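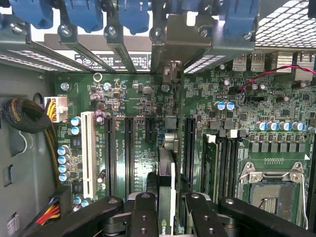
Fodetis Desktop PC Kit
Fixture, fingers and wrist camera for robot work inside a computer case
Made by Stumeck, Furthorpe

Computers are lovely things to practise on. Everything in a desktop tower was designed to be fitted by hand, by somebody who could see what they were doing and feel the slot give a little, and that makes it a proper test for an arm. A graphics card has to go in straight. A stick of memory wants a firm push at both ends. A hard drive is heavy for its size and awkward to hold, and a processor is small and light and has to be set down flat.

We spent a long time doing this badly in our own workshop before we had parts worth selling. The Fodetis kit is what we ended up with, and we're very pleased with it. It fits an arm you already own, it bolts to an ordinary slotted bench, and it works with the second-hand towers you can pick up almost anywhere (ours came out of an office clearance and had already had a long life).

What you get

The parts fixture. A grey 3D-printed block with raised posts and slots, shaped to hold the loose parts of one desktop computer. There's an upright place for a 3.5-inch drive in its caddy, a long slot for a memory module lying on its side, and a small recess for the processor. The tall posts give the arm's camera something easy to find, and they survive being knocked. It sits next to the case, so the arm only has to swing a short way between picking up and putting down.

The fingers. Two black fingers for a parallel gripper. They're narrow enough to go down between a card and its neighbours, and they close on the flat faces of the card so that it stays upright on the way in. Radymyr Harasym drew these and has redrawn them more often than he'd like us to say. The current shape is the 501.

The wrist camera. Small, light, and mounted so that the fingertips and the part are both in view as the gripper comes down to the board. It plugs into USB and turns up as a plain webcam, so you can use it with whatever you're already running.

The task cards. A folder of written routines, starting with very easy ones: move to the fixture, close on the memory module, lift, hold, put it back. Later ones go into the case. Each has the starting layout, the order of moves, and the places where ours used to go wrong.

You'll need to bring your own arm, gripper body, bench and computer. We don't supply those, and the kit doesn't mind much which ones you have. Check the mounting pattern list before you order, or just send us a photo of your wrist flange and Alžběta will look at it.

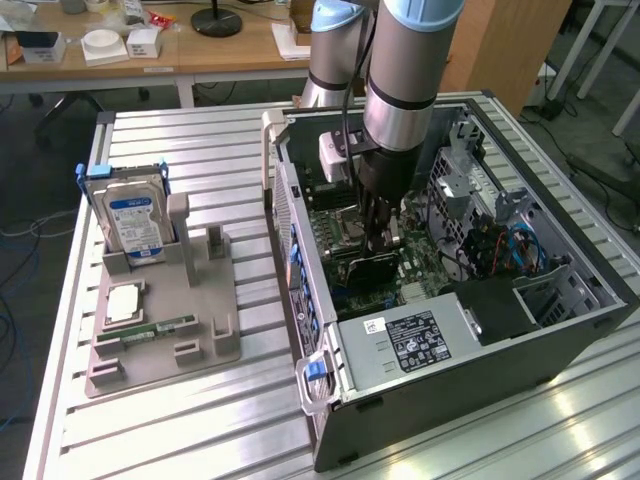
Why an expansion card is the best place to start

People often want to go straight for the processor, and we understand, it's the exciting one! But please try a card first. It's big enough to grip with some confidence and you can see at once whether it's square to the board. The metal bracket at one end has to drop behind the edge of the case at the same moment as the contacts meet the slot, so you learn a lot about small angles in one afternoon.

Choose a cheap card with a flat cooler or just a little fan. Big modern cards with three fans and a backlight are too heavy for a light gripper, and far too expensive to drop. Take the old slot covers off beforehand and tuck the power cables back towards the drive cage, where the gripper can't snag them.

Our usual order is this:

Lay the case on its side with the board facing up, and clamp it or butt it against a stop.

Teach the arm a point directly above the slot, well clear of the tallest thing on the board. Teach a second point just above the slot itself.

Move between the two points with an empty gripper until you're bored of it. Then do it with the card.

Only then let it push. Keep the force limit low to begin with, and raise it in small steps.

Task card 4 covers all of that with drawings.

Setting up on the bench

The fixture is drilled for the usual slot spacing and takes two bolts from underneath. If your bench is slatted aluminium you can slide it along until the reach feels comfortable and then nip it up. We like it to the left of the case with the drive at the back, away from the side where the fingers come in lowest. Left-handed layouts work too. One customer has two fixtures, with a case between them, and runs parts across from one side to the other and home again.

Leave more room than you think behind the case. The elbow wants to go there, and so does the cable that runs down the arm to the gripper. Tie that cable at the wrist with some slack in it, and do a slow full turn of the last joint before you trust it.

A second camera looking at the whole bench is well worth having. The wrist view is wonderful for the last little bit, when the fingers are among the capacitors and you need to know where the edge of the slot is, but it can't tell you that the elbow is drifting towards the drive cage. Any webcam on a stand will do. Put it at the side and slightly above,

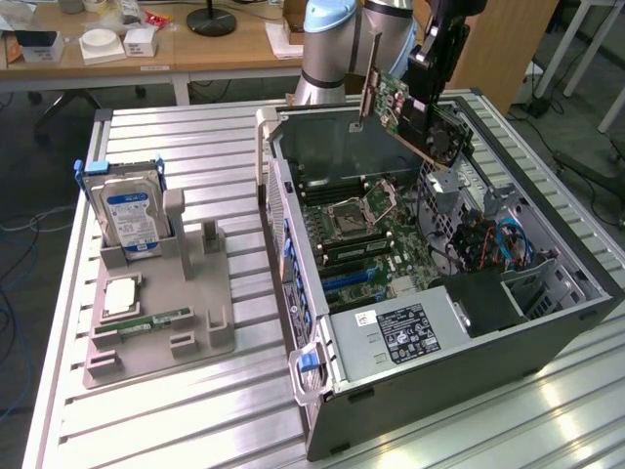 and get the fixture and the case both in view, so you can follow a part all the way across without losing it. Then leave it alone. If the stand moves, your saved views stop matching, and you'll spend the evening working out why.

Lighting is simple. A plain lamp and the room lights are enough. Shiny brackets can flare in the wrist camera if the lamp is right overhead, so try it off to one side.

What people have told us

Despina Economou teaches an evening class in electronics and bought the kit for her second-year group. "They argued about the gripper angle for a whole session and didn't notice it was time to go home. I've ordered another fixture so that two groups can prepare at once."

Anastasia Manolakis, repair workshop: "I wanted to see if an arm could take cards out of scrap towers for us. We aren't there yet, and the retaining clips are still a job for my thumbs. But picking from the fixture has been very steady, and the fingers haven't marked a single board."

The firm of Mitsotakis-Vlachou runs the kit on a long-term trial and keeps a better logbook than we do. Makis Mitsotakis-Vlachou wrote to us in June, after 2000 picks of the same memory module: "The fixture slot has polished itself a bit. The module still goes in. I would like the drive slot one hair wider, please." (It now is. If yours is an early one and feels tight, ask us for the new file.)

Things it won't do

It won't undo screws. It won't plug in power connectors, and we'd love to hear from anyone who has managed that with two flat fingers. It doesn't lock the processor lever for you either; the recess in the fixture is there for picking up and setting down, and most people open and close the socket by hand.

The fingers suit cards, memory and drives of ordinary desktop size. Laptop memory is too short for them. We have a narrower pair on the drawing board.

Prices and ordering

Full kit, with fixture, fingers, wrist camera and task cards: £359
The fixture, the fingers and the camera can also be bought separately. Ask us for a price.
Replacement finger pads: free for the first year, just pay the postage

The printable files for the fixture come with every order, so you can change it to suit a different case. Please do, and send us a picture if you make something good.

Orders placed before noon go out the same day if we have the parts on the shelf. Schools and colleges can pay by invoice. For anything about fit, reach or odd-shaped flanges, write to Alžběta Polák at the Furthorpe workshop; for finger shapes, ask for Radymyr, and allow plenty of time for the call.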